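Kitchen Cloths, Sponges and the Advice I Stopped Taking

By Khadija Ramadan
March

Every spring the same tips about kitchen linens come round again, and every spring I get letters asking which of them work. I have washed, boiled, soaked and ruined a fair number of towels in the past few years. Most of the advice is harmless. Some of it costs you money, and a couple of items will wreck a good cloth.

Start with vinegar in the rinse. It's supposed to soften towels, lock in color and kill odors. Softening, maybe a little, if your water is hard. Mine is, and I could feel a difference on the old bath towels and none at all on the dish towels. Locking in color is an old story from the days of unreliable dyes. Modern cotton is dyed at the mill and whatever was going to run will run. I tried it on a new red napkin and got a pink rinse with vinegar in it.

Then the baking soda people. A spoonful in the drum does next to nothing. A long soak in a basin does something for smell, provided the cloth gets a proper wash afterward with detergent. Mixing the soda and the vinegar together gives you a nice fizz and a bucket of slightly salty water. I wish this one would go away.

Freezing a smelly sponge doesn't clean it. It gives you a cold smelly sponge. Microwaving is better on paper, but a dry sponge can catch fire and a sponge with any metal in it should never go in. I buy the cheap ones and throw them out when they start to smell, and I don't feel bad about it.

Checked cloths get their own folklore. You'll read that the pattern "hides stains," so you should buy it for the table and save the plain white for guests. Tomato shows up on a pale check just as well as it does on white. What the check hides is wrinkles, a bit, and crooked hems.

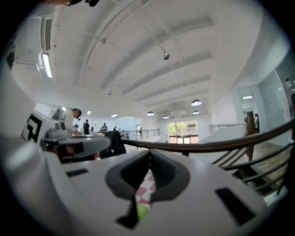

Pink-and-white check, a pattern that is meant to forgive everything.

If you do get a stain on a woven check, blot it with cold water from the back of the cloth, work in a drop of dish soap, and leave it for half an hour before it goes in the wash. Look at it before you put it in the dryer. Heat sets grease and berry juice better than anything I know, and I've had no luck shifting either one after a hot cycle, whatever the bottle promised.

About those bottles. A reader sent me the label from a Jemo stain spray that claims to work on up to 400 kinds of stain. I would like to see the list. I used it on coffee, mustard and olive oil next to plain dish soap, on strips cut from the same worn-out sheet. The coffee came out with both. The mustard stayed with both. The oil came out a shade better with the dish soap. Draw your own conclusions, but I finished the spray on the garage floor mat and didn't replace it.

Tunwood makes a drying rack that people keep recommending, and I have fewer complaints there. It folds flat and it holds a wet tablecloth without sagging. It also leaves a crease exactly where the bar runs, so move the cloth once while it dries or plan on ironing. The "no ironing ever" line on the tag is wishful.

On ironing: damp cotton presses better than dry cotton with steam blasted at it. That old tip is true. Roll the cloth up slightly damp, leave it while you do the dishes, then iron. Spray starch is fine for napkins and a waste on anything you dry plates with, as it cuts down how much water the cloth will take up. So does fabric softener, which I would keep away from kitchen towels altogether.

Last one, the rule that dish towels must be changed daily. I change mine when it's damp and won't dry, or right away if it has touched raw meat juice. In August that can mean 2 a day. In winter, with the heat on and just the one of us cooking, it can hang there a while longer and be perfectly decent.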